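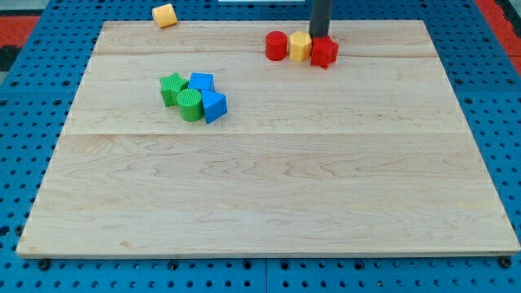
How to oil a wooden cutting board

Updated 08/01/2026

A cutting board that gets used every day needs oil once a month. A new one needs more than that to start with. The job takes ten minutes of work and one night of waiting.

What you need

Food-grade mineral oil (any drugstore has it)
Two clean cotton rags
Coarse salt and half a lemon
Fine sandpaper, 220 grit
A wire rack

Don't use olive oil or vegetable oil. They go rancid and the board will smell.

Step 1. Clean the board

Wash both sides with warm water and a little dish soap. For onion or garlic smells, sprinkle on salt and rub it in with the cut side of the lemon. Leave it 2 minutes, then rinse. Don't soak the board, and keep it out of the dishwasher.

Step 2. Dry it

Wipe it with a towel and stand it on edge overnight. Oil doesn't go into damp wood well.

Step 3. Sand if needed

Run your hand over the surface. If it feels fuzzy, sand lightly in the direction of the grain and wipe off the dust. Boards glued up from strips may have a small ridge at a joint, and a few passes will take that down. An open joint is a different matter. Reglue it with a waterproof wood glue before going any further.

Step 4. Oil

Pour a small pool in the middle and spread it with a rag. Do the faces, the long edges and then the ends. End grain drinks the most, so go over it again.

Step 5. Wait and wipe

Set the board on the rack for 6 hours or overnight. Wipe off whatever is still on the surface with the second rag. If dull patches show, repeat.

For a new board, oil once a day for the first week, then once a week for a month.

How to tell it's time again

Drip some water on the board. If the drops bead up, leave it alone. If they sink in and leave a dark spot, let it dry and start from step 4.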